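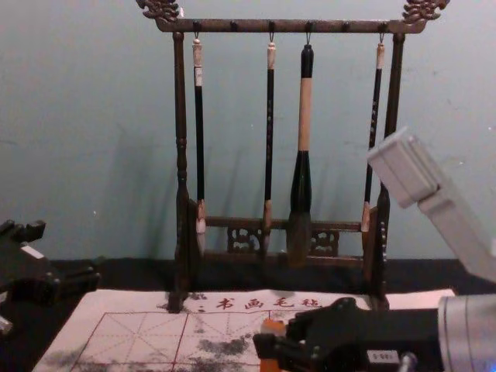 A dark wooden rack with calligraphy brushes hanging from its crossbar.

The Medve arts center will start an evening course in Chinese brush calligraphy in January, its first new adult class in two years. The course runs for seven weeks and is open to beginners aged 18 and over.

Places are limited to 40, split between an early group at 5:30 p.m. and a later one at 7:15 p.m. The center said more people had asked for the later group, and anyone who can make either time should say so on the form.

Andor Hegedűs will teach both groups. He taught drawing at the Umska school for many years and took up the brush after he retired from there.

"Most people want to write a whole poem on the first night," Hegedűs said. "We will do one horizontal stroke, and then we will do it again. The second week is dots." 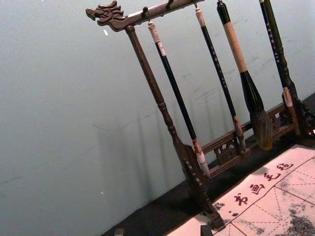

Brushes on the rack, with a carved dragon head at the end of the crossbar.

Students will work in regular script for the first part of the course and try running script near the end. Paper and ink are covered by the fee – brushes are not, although a few can be borrowed. Hegedűs asks people not to buy a large set before the first class. One medium brush with mixed hair will do.

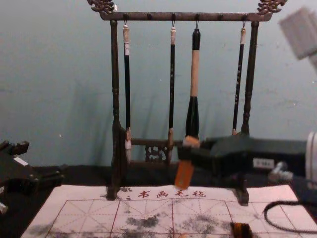 He also plans a short talk on brush care, open to anyone. Ink left to dry near the ferrule will spread the hairs and ruin the point, he said, and a brush should be rinsed in cool water and hung with the tip down.

The class will meet in the upstairs room on the Gerix Street side of the building. The main door closes at 6 p.m., so the later group should use the side entrance next to the bike racks.

Forms are at the front desk and must be returned there in person. Work from both groups will go up in the hallway when the course ends.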